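Last updated in January
Course notes, Unit 2: Writing the short crime item
Posted by the Stavier Reporting Program

Welcome back, all! Last time we looked at where police news comes from, and I promised we'd get to the writing itself, so let's take the Joubert warehouse break-in (the practice packet, page 54) and go slowly. Your first sentence should say what happened, where, and who says so. "Police said" feels clunky the first few times you type it, I know, but please leave it in. 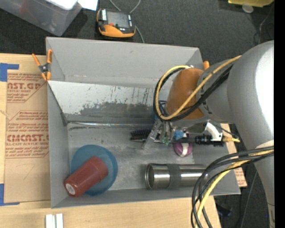 Now, a word about "stolen" and "missing." In the packet, the owner of Narnex Storage tells you that 615 copper fittings are gone, while the police report only says a door was forced. Those are two separate claims from two separate sources, and each one needs its own attribution. Keep them in their own sentences if you can!

For next time, rewrite the Bernulance Street item in under 2 paragraphs' worth of space, and bring a printed copy, as we'll be trading papers.

3 comments | 2 shares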